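About Bullar

Bullar covers celebrity news for people who have stopped believing most of it. We started in Zaltdale in November, after one too many weeks in which the same couple split up, made up and "quietly wed" on three different sites, all quoting the same unnamed pal.

Kgomotso Pretorius edits. Petronella Shezi checks, and has the last word, which Kgomotso still grumbles over. Last year we looked into 1,013 stories credited to "a source close to the star". We could stand up 170 of them. Make of that what you will.
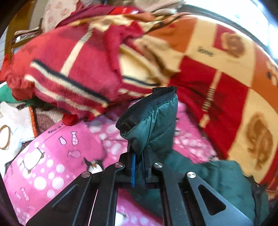

A dark teal padded jacket among soft blankets and clothing.

We don't buy tips. We don't guess at pregnancies from a loose dress, and we don't ask body language experts anything. If a publicist rings to deny something, we print the denial and wonder aloud why they rang.

Our Friday letter, the Maluleke, has 20 items at most and often fewer. Dinditz, our podcast, runs for 25 minutes, though Petronella thinks that is too long for gossip.

Adverts pay for the site, and they are marked as adverts. We get things wrong too. Corrections go at the top of the story, so write in if you spot one.

Page last updated 7 Aug 2023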